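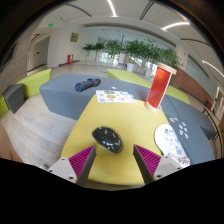
Clerncombe Shared Workroom
Fit-out and furniture group
Minutes, November meeting, 10:15 a.m.

1. Previous minutes
Accepted with one correction. The Motala bench order is 2569, and the figure in item 4 should be amended to match.

2. Yellow table
The group reviewed the table for continued use as a shared station. The rounded end is to remain the working end. Printed matter and display items stay at the far end and along the side. The surface is to be wiped with a damp cloth only; solvent cleaner left dull patches on the table in room 206 and is withdrawn from the cupboard.

3. Pointing devices
The black mouse stays with the yellow table. Gloss shells show fingerprints and reflect the overhead lights, and two members asked for matte units in the next order. Chaudhry has quoted 298 for a boxed set. Agreed to hold the order until the spring budget is known. Mice are to be left on the table at close and not put in drawers.

4. Printed sheet
The white sheet with the small color pictures sits slightly over the far edge of the table. To be moved in so that no part overhangs. Lamination was discussed and not adopted.

5. Red display piece
To stay at the far corner. The round wooden base is to be checked for level and fitted with felt pads. Dravlow to be asked for the price of a spare top. The plants are to be kept clear of the panel when watered.

6. White illustrated board
No objection to the board lying along the table side. Wall mounting was raised again. The fixing height is not settled and the item is carried over.

7. Storage
Shelf labels are complete up to number 47. The remaining labels are to be printed in the same type size.

8. Other business
Request for a second waste bin by the door. Approved.

Meeting closed 11:05 a.m. Items 5 and 6 return to the next agenda.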